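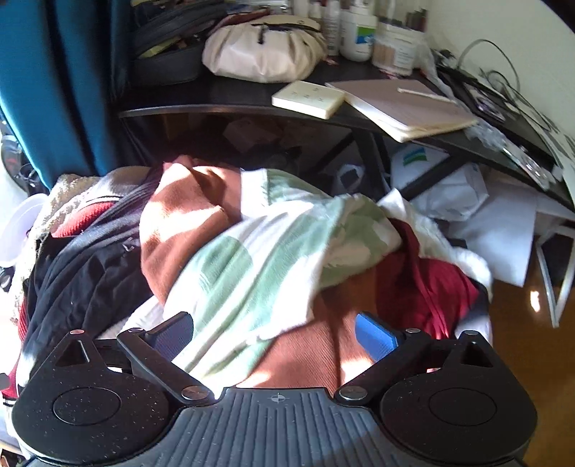
A hand-held gripper at a pile of mixed clothing, finger pads open, in the kind of room Tudo 3 is built to handle.

Share 27 | Comments 3

OSEN RELEASES TUDO 3, GRASP PLANNING SOFTWARE FOR CLOTH AND OTHER SOFT ITEMS

New version separates overlapping garments before choosing a grasp point and runs on existing two-finger hardware

KURKHAM, Friday. Osen today released Tudo 3, a new version of its perception and grasp planning software for two-finger grippers. The release adds a layer model for piled fabric, a revised grasp scoring stage and a replay tool for recordings made with hand-held grippers. It is available now to existing license holders and will be open to new customers in December.

Tudo takes color images from a camera mounted at the wrist and returns a ranked list of grasp poses, each with an approach direction and a finger opening. Earlier versions treated a pile of clothing as a single surface. They scored every fold by shape alone, and a pose that looked good often crossed the boundary between two garments. The gripper then lifted both, or lifted neither.

Tudo 3 splits the pile into separate items first. The layer model marks the visible edge of each garment, estimates which garment lies on top at each crossing, and passes that order to the planner. Poses that span two items are marked down. Poses on a fold of the top item are marked up if there is room on both sides for the fingers.

"A pile has an order to it, and the planner needs that order before it needs a pose," said Mpho Mkhize, head of perception at Osen. "A printed fabric was our worst case. The old code read the border of a printed shape as the edge of a garment. We spent more time on that than on any other part of this release."

The same model handles direct sunlight. A bright patch falling across two garments can hide the line between them, and a hard shadow can look like a seam. Training recordings for Tudo 3 were made in homes in daylight with the curtains left as the residents had them. No extra lamps were used and the rooms were not tidied. Desks, cables, bags and paper were left in view so that the software would learn to leave them out of the plan.

The training set holds 700 recordings made with hand-held grippers. The operator carries the tool to the pile and picks up items one at a time. Camera images and finger opening are logged together, and the tool's path is worked out from the images after the session. Because the fingers stay in view of the camera, Tudo can read the opening from the image and check it against the log.

Different colors on the left and right finger pads are supported but not required. Where the colors differ, the replay tool uses them to tell the fingers apart when one is partly covered by fabric. Where they match, it falls back on the linkage arms.

Anathi Maluleke, who leads planning at Osen, said the scoring stage was rewritten to separate touch from grip. "Open fingers resting on cloth are in contact, but they hold nothing," Maluleke said. "Version 2 logged first contact as the start of the grasp. Version 3 waits for the fingers to close and for the fabric between them to move with the tool. Start times in the log will shift, and customers who trained on version 2 labels should run the converter before mixing the two sets."

Coetzee, a laundry equipment maker, tested a prerelease build for 8 weeks on a sorting cell with a fixed arm and an overhead feed. The cell was not changed for the test apart from the camera mount.

"Our interest was in knits," said Marietjie Rampersad, automation engineer at Coetzee. "Ribbed and fuzzy knits stretch on the way up, so a pose near the edge lets go late, when the item is already over the next bin. The new build moves those poses inward. We would still like a faster second attempt after a miss, and we have told Osen so."

A shorter retry cycle is planned for a later update. Osen has not set a date for it.

CHANGES IN TUDO 3

- Layer model for overlapping fabric, with an order map available as a separate output
- Grasp start labeled at closure instead of first contact
- Replay tool for hand-held recordings, with frame stepping and manual label correction
- Label converter for version 2 data sets
- Exclusion zones for furniture legs, cables and desk edges, drawn by hand or proposed by the software
- Pose list export in plain text

KNOWN LIMITS

Sheer fabric and clear plastic are not reliably detected. Black garments lying on other black garments may be merged into one item in low light. The order map covers visible layers only and makes no estimate of what lies under them. Tudo 3 does not plan folding.

AVAILABILITY

License holders can download Tudo 3 from their account page. Version 2 will receive fixes for 8 months and no new features. Customers who use a custom camera mount should repeat the calibration steps after installing, as stored calibration files are not carried over.

ABOUT OSEN

Osen develops perception and planning software for robotic handling of soft goods. The company is based in Kurkham and is led by Fotis Zacharopoulos.

Media contact: Charmaine Zwane, Osen press office, Kurkham

We use cookies to remember your settings and measure visits to this site. Accept all | Manage choices

Get Osen news by email. Sign up for the newsletter.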